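Shares 36 | Comments 4

Wanted: people who'll do the washing-up (for a robot)

By Beatrice Massawe
June 26, 2018

I've had odder calls than the one from Floarea Munteanu, but not many. She wanted to know if I'd like to come and hear about washing-up. I said yes before she'd finished the sentence!

Floarea looks after the home recordings at Misent, the small firm above the old carpet shop in Sisstead. They're trying to teach a machine to do kitchen jobs, and the learning part (they call it Cliterico, and no, I didn't ask) needs examples of people doing those jobs properly. So they've been asking households to put on a little head camera and get on with things as normal. Plates, pans, cups, the lot.

The target is 1,000 recordings of hand washing before they move on to drying and putting away. Each one is a single item, start to finish, and you do 20 in a sitting if your back holds out. You get paid by the sitting, and you can do it whenever you like as long as there's decent light.

I asked Floarea why they don't just build a pretend kitchen in the office and do it all there. They did, last year, and the system got very good at that one sink. Put it in front of somebody else's tap and it hadn't a clue. Now they want as many different kitchens as they can get, with all the clutter left where it is.

Ro-un Yeon goes through every recording afterwards and marks the moments that matter: hand meets dish, sponge meets dish, rinse, turn over. It's slow going. Water is a nuisance too, as it moves and shines and hides the edges of things, and shiny sinks are nearly as bad.

If you fancy joining in, Misent is taking names until the end of June. You need to be over 18 and have a sink you don't mind strangers looking into.

COMMENTS (4)

Ha-rang Cho
Do they want left-handed people? I do everything the other way round from my husband and he says I'm wrong.

Hye-jin Gil
Did two sittings. The camera's lighter than you'd think but I kept looking up at the window and had to do some again. Keep your head down, everyone!

Ha-rang Cho
Thanks Hye-jin, good tip. Do you get to pick your own dishes?

Hye-jin Gil
Yes, anything you'd normally wash by hand.

RELATED
Song choir looking for basses (again)
Sisstead library lift back in use
50 years of the allotment show

A quick extra from Beatrice, after those comments: I rang Floarea about left-handers and she'd love some, the more the better. What they're really after is both hands doing their different jobs in clear view. A dish held and tipped in the left while the right presses a round white sponge into it is just the sort of thing Ro-un marks up, and having the tap running on the far edge gives him the water to deal with as well. Patterned dishes are welcome too, so pink blossom on pale green is fine. Email the Misent office to put your name down.

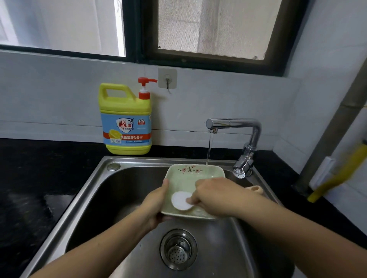
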